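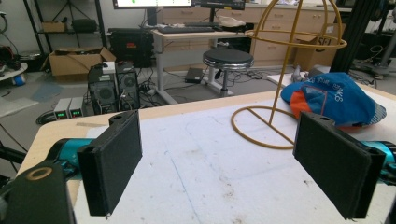
Lonus Code of Practice

The Lonus Code of Practice for Hand-Held Gripper Demonstration, usually called the Lonus Code, is a voluntary code governing the recording of manipulation tasks with gripper tools held and operated by a person. It covers the preparation of the work area, the condition of the tool, the conduct of the operator and the labelling of the resulting records. The code is maintained by the Lonus Working Party and is used mainly by university laboratories and small automation firms in Australia.

The current edition contains 48 clauses in four parts. It is not a machinery safety standard and does not replace the duties of an employer under work health and safety legislation.

Background

The first draft was prepared by Vlasta Urban, then a laboratory manager at the robotics firm Ueda, as an internal procedure for staff who moved between sites. Recordings made at one bench could not readily be compared with those made at another. Finger pads had been changed without a note in the log, and the same task had been given different names by different operators. Urban's draft was circulated to the Bavela laboratory network, whose members asked for it to be rewritten in general terms.

The working party was formed in February of the following year with Florencia Herrera as convenor. The second edition was adopted on August 3, 2023, and remains in force.

Scope

The code applies to two-fingered tools carried in the hand, with or without an attached camera. Robot arms are excluded, except where a record made by hand is later to be reproduced on an arm, in which case Part 4 applies. Tools with suction cups or more than two fingers may be used under the code by written variation.

Work area

Part 1 deals with the bench and the room. The bench surface must be stable, matt where practicable, and of the same covering throughout a session. Marks made on the covering to position objects are permitted and must be recorded. Stains and general wear need not be removed unless they could be mistaken for an object or a positioning mark.

Objects that are not part of the task may remain on the bench if they lie outside the declared working zone. An earlier draft required a bare bench and a plain backdrop. Members objected that such conditions were seldom found in the places where robots were expected to operate, and the requirement was dropped. Background furniture and equipment are therefore left to the discretion of the site, subject to rules on privacy: computer screens must not show personal information, and visitors must be told when recording is under way.

Cables are treated in more detail. Any cable attached to the tool must have enough slack for the full reach of the task. Floor cables must be kept clear of the operator's standing position and the route to the door. Power supplies may be placed on the floor provided that their ventilation openings are unobstructed and their displays can be read without moving them.

Condition of the tool

Part 2 requires an inspection before each session. The operator checks that both fingers close evenly, that the joints move without catching, and that the fastenings are tight. Finger pads are inspected for tears, lifting edges and trapped debris. Pads are replaced in pairs, and no pad may remain in service for more than 200 recorded sessions. A replacement is entered in the tool log together with the pad material and the initials of the person who fitted it.

Operator conduct

Part 3 sets out how a task is to be performed. Operators begin with the fingers open and hold still for two seconds before moving. The free hand must stay outside the working zone unless the task description provides for it. Failed grasps are to be kept and labelled as such, and an operator may not delete a record on his or her own authority.

Particular provision is made for open wire forms, such as stands, cages and lamp frames. The intended contact point must be named in the task description, because a wire form can be held by its base, upright or hoop with quite different results. Thin wire must not be gripped with enough force to deform it. Soft goods, including caps and folded clothing, are to be returned to a loosely specified starting state, and exact repetition of folds is not required.

Continuous operation is limited to 57 minutes, after which the operator must rest or change duties.

Records and conformance

Part 4 concerns labelling, storage and transfer. Every record carries the site name, tool number, pad type and task description. Sites declare conformance themselves and may ask another member to review a sample of their logs. The declaration lapses if a site relocates its benches or adopts a new tool.

Reception

The code has been adopted in full by the Bavela network. Grodusero, a manufacturer of packing equipment, uses Parts 1 and 2 but applies its own labelling scheme. Smaller sites have criticised the pad replacement limit as costly, and a proposal to base replacement on measured wear is before the working party. Herrera has supported a trial of the measured method at member sites.

See also

Bench safety
End effector
Teaching by demonstration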